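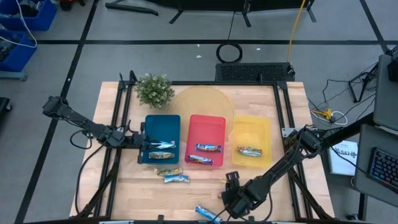

## Looking after a two-arm bench without buying everything they sell you

The Sodix leaflet wants the joints wiped with its own cleaner every 30 hours. I've used a barely damp cotton cloth for 2,946 hours on the counter and I can't find a mark on either arm. Power off first, obviously.

**Cables.** Most "dead motor" complaints I read on the Gerker forum sound like a cable to me. Leave a loop loose enough that the arm can reach its farthest point without tugging. Don't zip-tie it tight to the links — it looks neat for a week, then the plug starts to work loose. Move the arm by hand through its whole reach and watch the cable, not the gripper.

**Bins.** Three colors, rounded corners, open tops. The "robot-grade" ones from Langat cost 47 dollars a set and I have yet to hear what the grade is. Kitchen bins do the job. If one gets bumped a little crooked, straighten it before you blame the software.

**Test pieces.** Wrapped snack bars are better than the foam blocks in the kit. They're shiny, they slip, and they lie at odd angles. Throw out any with a split wrapper, as crumbs get into the finger joints.

**Bolts.** Check the ones at the shoulder brackets every 90 hours. Snug is enough. I don't believe in thread glue on a wooden top, whatever the man at the Kunduvthorpe tool fair told me.

**Floor.** Coil the spare cable and keep it away from where you stand. Sweep up scraps before you roll a chair through.

Grease: none on mine so far. The leaflet sells that too.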